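Most people I know own too many coats and wear one. I think we should buy a warm one, keep it, and fix it.

My gray jacket has had 6 winters. A new zipper cost me $42 at Broslow, and a new jacket there starts at $222.

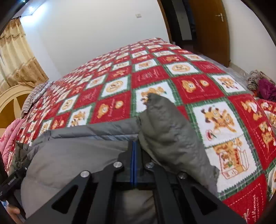

*A gray quilted down jacket, laid out on the bed.*

Dulce Ventura tells me repairs take more time than they save. Sometimes they do – I waited most of April for that zipper. I still had a coat at the end of it.

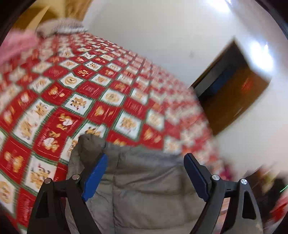 Stores could help by selling spare zippers and snaps next to the coats. Until they do, ask for the repair price before you look at the new rack.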